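Konomo Forum > Software > Planning and Control
Thread: Bimanual paper pickup, right gripper stalls at contact

benkirane_lab
Posted November 4, 2023

Running two arms off one planner (Konomo stack, Barnora for the perception side). The task is to slide a sheet of paper toward the table edge with the right arm, then pinch the overhang with the left. The plan solves fine. On execution the right arm gets to the paper, touches, and then the whole trajectory aborts with a tracking error on the wrist joint. Happened on 17 of the last 40 runs. Controller loop is at 400 Hz, contact threshold is the default.

The left arm is supposed to wait at a hover pose until the right one reports contact. It does, but when the abort comes it also drops its goal, so I have to re-home both.

ollitus
Reply #1

What does your table height come from? If it's the calibration file, check it. A few millimeters too low and you are commanding the fingers into the table, and the position controller will push until the error limit trips. The planner has no idea, it thinks it has a free path.

benkirane_lab
Reply #2

Calibration file, done in May. I re-probed one corner this morning and it matched. I didn't do the middle.

Current setup is below. The lamp and the pens are in the collision model as boxes, the paper is not in it at all.
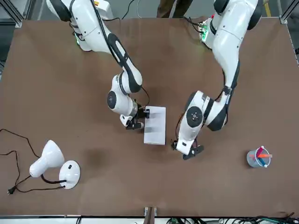
gridwalk asked whether the two arms share one abort flag or have one each, and said that if it's shared, the re-homing problem has nothing to do with the contact problem and should get its own thread.

benkirane_lab
Reply #4

Shared. It's one action server with both arms in the same group. I can split them, but then I lose the synchronized timing on the slide.

gridwalk
Reply #5

You don't need synchronized timing for a slide where one arm is waiting. Put them in separate groups and let a small state machine handle the handoff. Only plan them together for the part where both are moving.

ollitus
Reply #6

I disagree with that. Separate groups means each arm treats the other as a static obstacle at the time of planning. With the grippers working that close together you'll get a valid plan for each and a collision between them. Keep the group and change the abort handler so the left arm holds its last pose.

gridwalk
Reply #7

Only if you plan both at once. Plan the right, finish it, update the scene, plan the left. It's slower but I've never had the arms touch doing it that way.

tmk_4
Reply #8

Back to the stall. Don't run the last part in position mode. Stop 4 mm above where you think the table is, switch to impedance, come down slowly and stop on force. Then it doesn't matter much if the middle of the table is off from the corners. Also log the commanded and measured wrist angle together. If the error grows before contact, it's a gain or payload problem and the table is fine.

benkirane_lab
Reply #9

Probed the middle. It's higher than the corner I checked, enough to matter. Refit the plane with more points and I'm trying the impedance descent now. First few runs got through the touch without an abort, but the paper didn't slide on two of them, so the downward force is probably set too low.

On the abort flag I went with the handler change for now. It was less work.

gridwalk
Reply #10

Fine for now. Post the handler when it's cleaned up, I'd like to see what you do if the left arm is already moving when the abort comes in.

benkirane_lab
Reply #11

Will do. At the moment it just brakes on the current trajectory and holds. I haven't tested that case much.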